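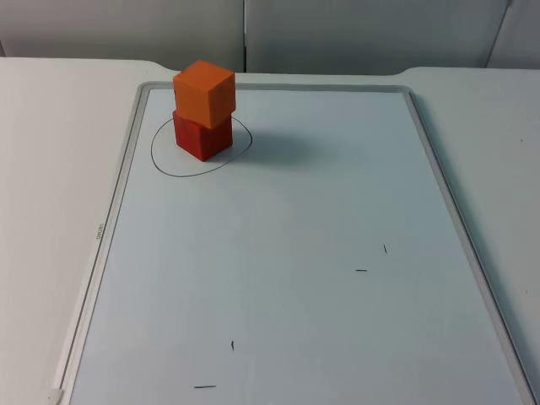 Fengying Kong

Slugs in raised bed, nematodes applied in April, no change

Bed is 4 m by 1.2 m, clay loam topped with bought compost, north-east facing. Lettuce, two rows of chard, one row of French beans at the back. I watered in one pack of Pedivia nematodes in April, following the leaflet, and have lost most of the lettuce since. Night count with a head torch at 10.30 pm was 114 slugs, mostly small grey ones. Fourteen days later I repeated it and got very nearly the same number. Soil temperature at 5 cm was above the minimum on the leaflet on both occasions.

Is it worth a second pack, or should I change method?

tallowfield

What was the soil temperature overnight? A reading taken at teatime in a raised bed tells you very little. The sides lose heat quickly and the top few centimetres can drop well below the minimum before morning. The nematodes don't die at that point but they stop moving, and they don't find many slugs that way.

Also, how old was the pack and where was it kept?

Fengying Kong

Lowest overnight was 4 degrees, on two nights in the first week. Otherwise higher. Pack was in the fridge from delivery and used inside the date.

mossgate_plot14

Two cold nights won't account for it. I would look at the compost first. If it went on after the nematodes, you have put a fresh layer over them with slug eggs in it. If it went on before and was dry underneath, the water ran down the sides and took the nematodes with it. Push a trowel in and see how far down it is damp.

I gave up on them and use copper tape. Cleketport sell it in a wide version. Clean the timber with a wire brush, let it dry, then run it round in one length with the ends overlapped.

tallowfield

Copper tape does nothing for slugs already inside the bed, and that is where 114 of them are. Even as a barrier it's poor. I ran it on half my pots for two seasons and the damage was the same on both halves. Once it tarnishes they go straight over.

mossgate_plot14

Pots are not beds. Mine has been on three years, wiped with vinegar each spring, and I pick up very few. I agree it has to go on after the bed has been cleared.

hob_end

Has anyone used the Amivus wool pellets? They felt together when wetted and are supposed to hold off slugs for a season. I found they did work on hostas until the blackbirds pulled the mat apart.

tallowfield

Wool is all right round single plants. It's too dear for a whole bed, and it hides the soil so you can't see what is going on.

Fengying Kong

Compost went on ten days before the nematodes. I have now dug three test holes. Damp to 3 cm, then dry and crumbly to 14 cm, then damp clay. So the water probably did not get down.

mossgate_plot14

That's your answer, then. Fork it over, soak it two evenings running, then apply the second pack with a coarse rose and keep the surface moist for a fortnight.

tallowfield

Agreed on the soaking. I'd still hand pick every night in the meantime, and lift any boards or slabs near the bed at midday. Don't replant lettuce yet. Beans will get away if they are potted on first and go out at 20 cm.

hob_end

There is a grower called Fu on the seed swap board who starts all his lettuce in guttering for the same reason. Slides them out when the stems have toughened up.

Fengying Kong

Second pack ordered. Will soak tomorrow and the day after, and do another count at the same hour a fortnight after application. No tape for now.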